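Triltden ouvre Prunholm, son service de simulation pour bras robotisés

15 septembre

Bon, je vous en avais touché un mot en août, quand la version fermée circulait encore entre quelques labos : Prunholm est désormais ouvert à tout le monde. C'est signé Triltden, et c'est un service en ligne qui loue des scènes de manipulation toutes prêtes, avec un bras, une table, des objets à saisir et de quoi lancer des essais à la chaîne sans immobiliser une vraie machine. J'ai un compte depuis 6 jours et j'y ai déjà passé beaucoup trop de soirées !

Le catalogue de départ compte 62 scènes, rangées par difficulté. J'ai évidemment foncé sur les fruits, parce que c'est là que j'avais galéré avec Sengar, l'outil que j'utilisais avant (des pommes qui traversaient le fond du panier, si vous voyez le genre). On choisit sa scène, on charge son propre contrôleur ou celui fourni par défaut, et on regarde le bras se débrouiller dans le navigateur.

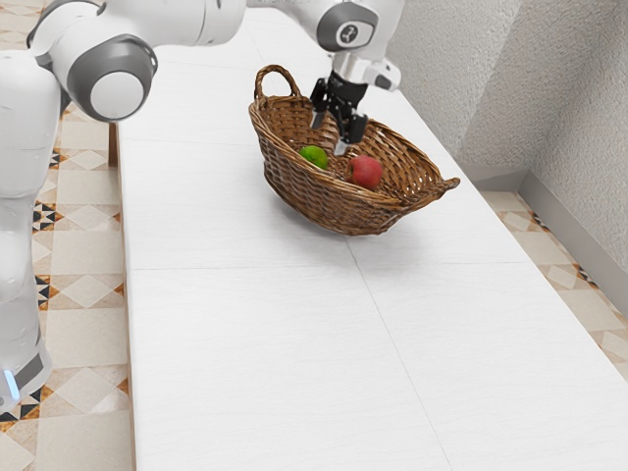 La pince au-dessus du panier en osier, doigts entrouverts, dans la scène de saisie de fruits. Rendu : Prunholm

Côté prise en main, c'est plutôt agréable. La scène se charge vite, on déplace la caméra à la souris, on remet tout à zéro d'une touche. Le panier est un bon client pour tester une approche : il y a l'anse à contourner, le rebord, et deux fruits de tailles différentes à l'intérieur, donc impossible de régler l'ouverture de la pince une fois pour toutes. Mon premier contrôleur a raccroché l'anse un nombre de fois que je préfère garder pour moi.

J'ai posé la question du niveau de détail à Man-lok Chow, qui s'occupe des objets chez Triltden. « On a passé plus de temps sur l'osier que sur le bras, m'a-t-il répondu. Si votre modèle apprend sur des surfaces trop propres, il se perd dès qu'il y a du relief et des reflets. » Je suis donc allé coller la caméra virtuelle tout contre le tressage pour vérifier – et franchement, de près, ça tient bien.

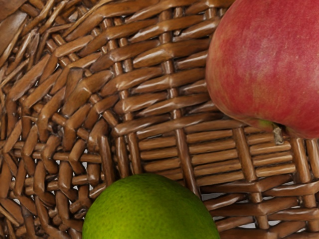
Gros plan sur le tressage, avec la pomme rouge et l'agrume vert. Rendu : Prunholm

La peau de la pomme est mouchetée, celle de l'agrume a son petit grain, et j'aime beaucoup les brins qui partent un peu dans tous les sens à gauche. Mon seul bémol, c'est le brillant de l'osier : on dirait presque du plastique verni. Ça se corrige peut-être dans les réglages de matière, mais je n'ai pas encore trouvé le bon curseur (si quelqu'un l'a, je prends !).

Passons au prix. L'abonnement est à 172 euros par mois pour 3 utilisateurs, calcul compris dans la limite d'un quota affiché en haut de l'écran. Pour une petite équipe ça me paraît correct, pour un bricoleur seul ça pique. Une formule individuelle est à l'étude, sans date pour l'instant. L'export des trajectoires est inclus, et un module baptisé Clirkasov permet de faire varier l'éclairage et la position des objets d'un essai à l'autre. Il est encore en bêta, et chez moi il a planté deux fois pendant un export.

La documentation existe en anglais et en français, avec quelques pages qui attendent encore leur traduction. Les inscriptions se font directement sur le site de Prunholm. De mon côté je garde mon compte un mois de plus, et je vous raconterai mes essais avec Clirkasov dès qu'il voudra bien rester debout.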